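Small Closures in Household Paper Collection: Section 3, Materials and Sorting

Search this site Enter keywords Go

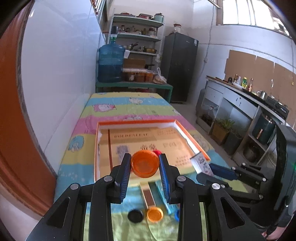
Last changed: January

Figure 1. Round translucent orange cap and shallow printed box tray with an orange rim.

3.1 Study area

The study was carried out in two parts of Nondov, the older district of Dirka and the newer blocks along Krūmiņa Street. Both have curbside collection of paper and board every second week. Residents put paper in a bin with a blue lid, and plastic and metal packaging go together in a separate bin. Glass is taken to shared containers. The rules printed on the bins ask residents to flatten boxes and remove "other materials," but do not say which materials are meant or how much effort is expected.

Dirka is made up mostly of small houses with their own bins. On Krūmiņa Street, the bins stand in shared enclosures, and it is not possible to tell which apartment a given item came from. For this reason the enclosures were left out of the household comparison in Section 4 and are reported only as totals. The household sample consists of 96 addresses in Dirka whose residents agreed to have their paper bins sorted. They were told that the study concerned recycling quality. They were not told that it concerned closures, as we expected that this would change what they put in the bin.

Collection ran for 20 weeks, from late summer until January. The period includes the weeks before the winter holidays, when the amount of gift packaging is higher than in the rest of the year. We return to this in the discussion.

3.2 What was counted as a closure

We use the word closure for any small part made to shut, seal or cover an opening in a package. Screw caps, snap lids, plugs, pouring spouts and pull rings all fall under it. Loose caps without their bottles were included, and so were caps still fixed to cartons. Box lids made of the same board as the box were not included, even when they had come apart from the base, because they do not cause a problem at the paper mill.

The boundary was not always easy to draw. A round cap is simple to recognize when it is whole (Figure 1), but many of the pieces we found were cracked or pressed flat. Where a piece could be matched to a known type by its rim or thread, it was entered as that type. Where it could not, it was entered as "closure, type unknown." Pieces smaller than a fingernail were left out altogether. This means that our totals are somewhat low, and that brittle closures are likely to be undercounted compared with soft ones.

Color was noted because the mill reported trouble with colored specks in its lighter grades. We used a short list of color names and a separate mark for parts that let light through. A translucent part often looks paler in the center than at the rim, and in such cases the color of the rim was the one entered.

3.3 Trays and gift boxes

During the trial sort it became clear that a large share of loose closures was found inside other packaging. The most common place was a shallow tray of the kind that forms the lower half of a gift or food box. Trays of this type were often put in the bin open side up and collected whatever was dropped in after them. We therefore added a field to the sorting form for the item in which a closure was found.

Trays were described by depth, printing and the state of the walls. Printing matters for two reasons. Heavily inked board is priced lower by the mill, and lettering often lets the sorter tell what the box once held. Lettering on the inside of a tray is less common than on the outside, but it does occur, and the box tray in Figure 1 has it on the bottom. Torn edges were noted as well. Several residents said in the follow-up interviews that they tore the sides of boxes to make them fit, having found that flattening took longer.

Most of the boxes could be linked to a type of shop, though rarely to a particular one. The exception was packaging from Costo, the largest grocery store in Dirka, which prints its own name on the base of its bakery trays. These were entered under a separate code. The code was introduced in the second collection round, so the first round has no entries under it, and it should be read with this in mind.

3.4 Sorting procedure

Bins were emptied one at a time onto a table with a raised edge. Large board was taken off first and shaken, and the contents were then spread out by hand. Closures were put in a dish and entered on the form before the next bin was opened. The same two sorters worked throughout. They changed places at midday to keep tiredness from affecting one role more than the other.

In all, 2434 closures were entered. A second sorter went through about 4 bins in each round without seeing the first form. Differences between the two forms were mostly a matter of type, not of whether a closure was present. Snap lids and plugs were the pair most often confused, and they were joined into one group for the analysis.

Weight was taken for each bin as a whole and not for single closures. A single cap weighs so little that the scale used for the bins could not register it, and the better scale was not available until the work was nearly over. Results are therefore given as number of closures per bin, and we make no claim about the share of plastic by weight. Earlier work on paper quality has mostly used weight, which makes direct comparison difficult.

3.5 Limits of the method

Bins were collected on Thursday, the day before the normal round, so that residents would not have to change their habits. Some put their bins out late and were missed. A missed bin was not replaced by a bin from another address, and the gaps are treated as missing values.

Moisture was a further source of error. Wet board sticks together and can hide flat items, and rainy rounds took noticeably longer to sort. We tried drying the board overnight in one round, but the layers stuck more firmly than before and the attempt was dropped.

Finally, the presence of a closure in the paper bin does not show how it got there. A cap may have been left on a carton on purpose, dropped by accident, or thrown in by someone passing by. The interviews in Section 5 give some help with this question for the Dirka households. They give none for Krūmiņa Street, where the enclosures are open to the sidewalk.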